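# Side tables, one at a time: the Dufour

I keep a gallery of small tables I've lived with, mostly because I don't believe much of what is written about them by the people selling them. Each page gets its picture and whatever I have to say after a few months of putting mugs on the thing. This page is the Dufour, bought from Drustum in Trinunham in February for $150. Page updated 25 Aug 2018.

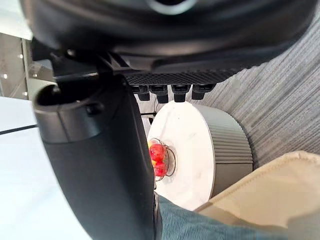
*The Dufour on the carpet. White marble-like top with faint gray veining, gray ribbed base.*

## The top

The store card called it "stone look," and I'd like to know who came up with that phrase, as it commits to nothing. The veining is faint, and I will give them that. Most pale tops in this price range have a big gray lightning bolt running across them, the same bolt on every table in the stack. On the Dufour you have to look for it.

It does show smudges. There are a few in the picture and there are a few most days. The card said "wipe-clean surface," and sure, you can wipe it, and then somebody sets down a glass or leans on it with a palm and you can wipe it again. I've tried a dry cloth, a damp cloth and the spray I use on the kitchen counter. The damp cloth followed by the dry one does best. The spray left a film that took two more goes to get rid of, so I wouldn't bother with it.

I was told at the store that coasters were "optional." I use coasters. I'm not going to run the experiment on my own table to settle an argument with a salesman.

## The base

Everybody who comes over likes the base. It's a cylinder with grooves running up and down all the way round, and I'll admit it's a better looking idea than four skinny legs. My doubts are practical. Grooves hold dust. A smooth drum you can go round with one swipe of a rag, while this one wants a brush, and I use an old soft paintbrush that I keep in the drawer with the batteries.

Somebody asked me whether the color is nearer to silver or to concrete. It's gray. On the side away from the light it goes a good deal darker, and the grooves make that more obvious than it would be on something plain, so a swatch card isn't going to tell you much. Look at it in the room where you want it, at the hour when you sit there.

## On carpet

Reviews of side tables always seem to be written by people with hardwood floors. Mine stands on carpet, and that changes a few things.

It doesn't wobble. I expected it to, and I pushed it from several directions when I first got it home. A wide round base sits down into the pile and stays there, where my last table (three legs, long gone) always had one foot higher than the others.

Moving it is another story. You can't slide it, or at any rate I can't, without dragging the carpet along. It has to be picked up, and the grooves give you less of a grip than you'd think. I put one arm under the top and one hand low on the base. It also leaves a ring. I shifted it 8 inches to the left in the spring and the old ring was still there a week later, after two rounds with the vacuum. A damp towel and some patience got most of it up.

## What the store said, and what I think

- **"Fits any corner."** It's round. Round things leave a gap in a corner, and that gap is where the pens go.
- **"Assembles in 10 minutes."** I took closer to half an hour, a fair part of which was spent reading a sheet with drawings and no words. The top needs a second person to hold it level.
- **"Timeless."** Ask me again in a few years. I've owned two other timeless tables and gave both away.
- **"Pairs with our Mirnano lamp."** I'm sure it does. I didn't buy the lamp.

## Against the Mirnano table

They make a table under the Mirnano name as well, and it stood next to the Dufour on the sales floor. It has straight legs and a shelf underneath, and it was cheaper. I went back and forth over it for longer than a side table deserves. The shelf was the draw, and then I thought about what I'd put on it – magazines I'd never read again, a remote for a television I no longer have – and the shelf began to look like a place to store guilt.

My friend Meron Endale bought the Mirnano that same month and still thinks I overpaid. She may be right. Hers has held up fine, the shelf is full, and she can hook a foot round one of the legs and pull it over to the couch without getting up. I can't do that with mine. On the other hand she has banged her shin on it more than once, and a round base doesn't have corners.

## Would I buy it again?

Probably, at a lower price. I think a good part of what I paid was for those grooves. The page on the store's site carried 3,082 ratings when I last looked, nearly all of them glowing, and a great many seemed to have been written the day the box was opened. I don't find that very useful. Anybody can love a table for an afternoon.

After about six months, then: the top looks good when it has just been wiped and ordinary the rest of the time. The base is heavy enough to stay put and annoying to dust. It holds a lamp, a book and a cup, and if you add a plate you have to move the book. I haven't found a chip along the rim, and I have been looking for one.

## Small notes

Measure the arm of your chair before you go. Mine comes a little higher than the tabletop, so I reach down for my coffee. I've gotten used to it, but I'd have liked to know.

Keep the drawing sheet. I threw mine out and then wanted to check whether the top can be taken off again for a move. I still don't know. The store said it "should" come off, and I've written down the name of the person who said so.

If you own a Dufour and yours is more than a year old, write to me through the contact page, as I'd like to hear how the top has aged. Please say whether you use coasters.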